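Repair Belongs on the High Street

Position paper, Tremthorpe Clothing and Textiles Forum
12/25/21

The Forum has been asked by its members to set out a view on the future of the empty units in the lower part of Tremthorpe high street, and in particular on the proposal that one of them should be let at a reduced rent for the mending and alteration of clothes. It is the opinion of this Forum that the proposal should be supported, and that the council should go further than the present draft allows.

Within living memory the town had 5 shops in which a coat could be relined or a pair of trousers taken up. It now has none. The last of them closed when its lease came up for renewal, and the unit has since been used for the sale of telephone covers, then for seasonal cards, and then for nothing. Residents who wish to have a zip replaced must travel to Politis, a return journey that takes up most of a morning by bus and costs more than many of the garments are thought to be worth.

It is often said that this is simply the result of choice. Clothes have become cheap, the argument runs, and people prefer to buy new ones. The Forum does not find this persuasive as a full account. A household can choose only among the things that are on offer to it. Where a new pair of trousers can be bought in ten minutes and a repair requires a day's planning, very few people will repair, whatever they might prefer in principle. The price of the new article is one part of the matter. The distance to the workroom is another, and it is the part over which a town has some control.

The Forum's own survey, carried out last January, drew over 1,000 replies. Many of those who answered said that they kept damaged clothes at home in the hope of having them mended at some later date. They mentioned coats with torn linings, school skirts with dropped hems, and a great many pairs of jeans worn through at the knee or the inner thigh. These things are neither worn nor thrown away. They sit in drawers and at the bottom of wardrobes until the next house move, when they are taken to the tip.

The case of denim deserves a word of its own. It is a strong cloth, made for hard use, and it takes a patch well. A worn knee can be backed with a piece of similar weight and stitched over so that the garment serves for years more. The work needs a sturdy machine, the right needle and some practice, but it is well within the skill of an ordinary alterations worker. There is no good reason why so serviceable an article should be given up at its first hole.

Three objections have been put to the Forum, and they should be answered fairly.

The first is that a reduced rent is unfair to other traders. The Forum takes this seriously, as several of its members are themselves shopkeepers who pay in full. The unit in question has, however, produced no rent at all for 2 years, and the cost of keeping it secure has fallen on the public purse. A tenant paying a modest sum, with lights on and a door open, would be of more use to the shops on either side than a boarded window. The draft terms also limit the reduction to 3 years, after which the rent would rise to the normal level. We consider that a reasonable period in which to find out whether the trade can support itself.

The second objection is that the work can be done by post. Members will be aware of Weleo, which collects garments from the door and returns them mended. The Forum has nothing to say against such a service, and for people who cannot easily leave home it may be the best answer available. It is less well suited to alterations, where the person doing the work needs to see the garment on the wearer, and it is of little help to a customer who does not know what can be done or what to ask for. A short conversation over a counter settles these questions quickly. It also allows the mender to say plainly when a thing is past saving, and so spare the customer the expense.

The third objection is that there is no one left to do the work. This is the most serious of the three. Sewing has largely gone from the schools, and those who learned the trade in the factories are for the most part retired. The Forum would point to the experience of the workroom at Clorkura, where two learners are taken on each year alongside experienced hands. They begin with buttons and hems, and move on to zips, linings and the shaping of jackets. Some leave for other employment, as learners in any trade do. Enough have stayed to keep the room going. A similar arrangement should be written into the Tremthorpe lease from the beginning, and the council should be prepared to meet part of the learners' wages during the first year.

There is also the question of price, on which the Forum wishes to be frank. Good mending is slow, and those who do it should be properly paid. A repair that takes an hour cannot be sold for the price of a sandwich, and any scheme that pretends otherwise will rest on underpaid labour, most of it women's. The public will need to be told what the work costs and why. A printed list of charges in the window would be a sensible beginning. It would remove the awkwardness that keeps many people from going in to ask, and it would allow them to weigh the cost against the years of wear that they may expect in return.

The Forum does not claim that one workroom will undo the habits of a generation. It will not reduce the quantity of poor clothing made abroad, nor will it persuade those who enjoy buying new things to stop. What can fairly be expected is more limited. People who already wish to keep their clothes in use would be able to do so without leaving the town, and a skill that is close to being lost here would be handed on.

We therefore ask that the draft be amended in two respects. The lease should require the training of learners, with support for their wages as set out above. It should also require opening hours that suit people in work, including at least one evening in each week. The present draft allows the tenant to close at four o'clock throughout, and a service with those hours would be out of reach for many of the residents who replied to our survey.

Comments on this paper are welcome from members and from the general public, and will be printed with it.

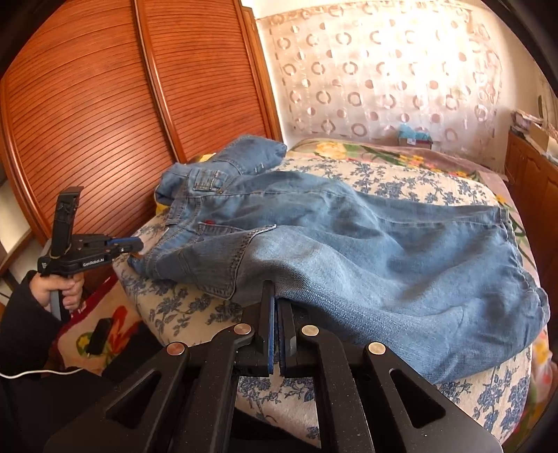 I agree with nearly all of this, but one late evening a week is too few. I work shifts, and so does half my street. Could the shop not take items in at the library desk and hand them back there? The library is open until seven most nights, and it would cost very little to try. I should also like to see the price list before the lease is signed, not after.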